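Häufige Fragen zur Werksbesichtigung bei Clodetti

Stand: 30. April 2024

Wie melde ich eine Gruppe an?
Über das Formular unter „Besuch“ oder telefonisch beim Empfang, Durchwahl 283. Bitte nennen Sie Wunschtermin, Gruppengröße und eine Kontaktperson. Die Bestätigung kommt per E-Mail von Noreen Lenihan aus dem Besucherdienst.

Kann ich auch allein kommen?
Ja. Einzelpersonen werden auf offene Termine verteilt, die im Kalender grün markiert sind. Im Oktober finden wegen der Inventur keine Führungen statt.

Was kostet die Führung?
4 Euro pro Person. Schulklassen und Auszubildende zahlen nichts, Begleitpersonen ebenfalls nicht. Am Empfang nehmen wir Karte und Bargeld.

Wie lange dauert der Rundgang?
60 Minuten, dazu kommt die Sicherheitseinweisung am Anfang. Wer nach dem Beginn der Einweisung eintrifft, kann an dieser Führung nicht mehr teilnehmen und wird auf den nächsten freien Termin umgebucht.

Gibt es ein Mindestalter?
Zwölf Jahre. Kinder unter 16 nur in Begleitung Erwachsener.

Welche Kleidung ist vorgeschrieben?
Geschlossene, flache Schuhe und lange Hosen. Schals und lose Ketten bitte ablegen, lange Haare zusammenbinden. Warnwesten und Gehörschutz stellen wir.

Ist der Weg barrierefrei?
Das Erdgeschoss ja, die Galerie über der Halle Lorkley nur teilweise — dort gibt es eine Stufe ohne Rampe. Geben Sie bei der Anmeldung an, ob jemand im Rollstuhl kommt. Die Gruppe geht dann unten entlang.

Wie komme ich hin?
Mit dem Bus 761 bis Haltestelle Plustgate, danach fünf Minuten zu Fuß. Besucherparkplätze liegen hinter Tor 2. Reisebusse melden sich bitte vorher an, der Wendeplatz ist klein.

Darf ich fotografieren?
Auf der Galerie und im Foyer ja, ohne Blitz und ohne Stativ. In der Halle selbst nicht. Mitarbeitende dürfen nur mit deren Zustimmung aufgenommen werden.

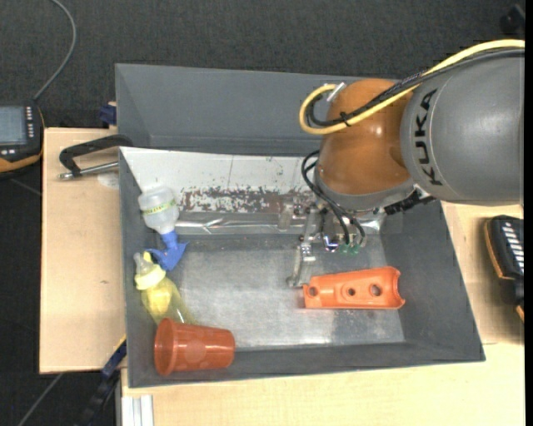 KUKA-Roboterarm über einem dunkelgrauen Behälter

Kann ich Taschen abgeben?
Im Foyer stehen Schließfächer, Pfand 1 Euro. Koffer passen nicht hinein und bleiben am Empfang.

Gibt es etwas zu essen?
Die Kantine McKinnon ist für Gäste bis 14 Uhr geöffnet. Gruppen reservieren bitte zusammen mit der Führung. Essen und Getränke sind auf dem Rundgang nicht erlaubt.

Bis wann kann ich absagen?
Bis drei Werktage vorher kostenlos, danach berechnen wir den vollen Preis. Bei Ausfall durch uns — etwa bei einer Störung im Betrieb — erhalten Sie einen Ersatztermin oder Ihr Geld zurück.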